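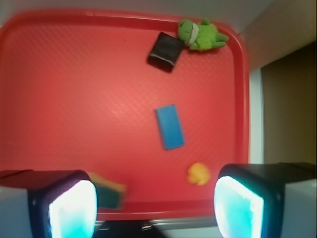 Mamden, 7 March 2023

The red tray is back in service, everybody. I have been threatening to sort the toy drawer since before the holidays and this morning I finally tipped it out. Thread, because I have coffee and opinions.

First up, the tray. I got it at the Strickland flea market for 2 dollars and it's the best thing I own. Big, plastic, has a raised rim so stuff doesn't go rolling under the couch, and there's a little diamond pattern on the floor of it that I find weirdly soothing to run my thumb over.

How I do it: I only put a few things in the tray at a time. If I look at the whole pile I lose the will to live and go make toast. A few things in, decide, clear it, next lot.

So, this lot. Lime green frog, fuzzy, white band around his neck like he's off to a job interview. The frog stays. The frog was never in question. I don't know why I even put him in the tray, he just flopped over on his side up in the corner like he owned the place.

The black thing next to him was harder. It's wallet sized and it has been in that drawer through two moves (Grider, then here) and I still can't throw it out. I've put it in the "ask my sister" bag. That bag is getting heavy.

Blue block! One single blue block. We had a whole set once, I'm sure of it, and I have emptied every basket in this house looking for the others. If you have small kids you know exactly where I'm at. I'm keeping it until April and then it goes in the donation box with the rest of the odds and ends.

And then the little yellow one down by the rim. Bath stuff pile, I think. I'm not getting into it with my family again about whether bath toys belong in the toy drawer. (They don't.)

Somebody asked last time what I use for storage after the sorting part. Setix bins, the shallow ones, 3 of them stacked in the hall closet. I wanted the deep ones but deep bins are how I ended up with a drawer like this in the first place.

Also yes, I wipe things down as I go. Damp cloth, drop of dish soap, dry towel. The plush ones get a pillowcase with a knot in it and a gentle cycle. The frog has done this many times and holds up great!

Still to go: puzzle pieces, the doll shoes, and whatever is stuck to the bottom of the drawer. I'm going in with a butter knife.

More coffee first. Tell me what you do with single blocks, I want to hear it.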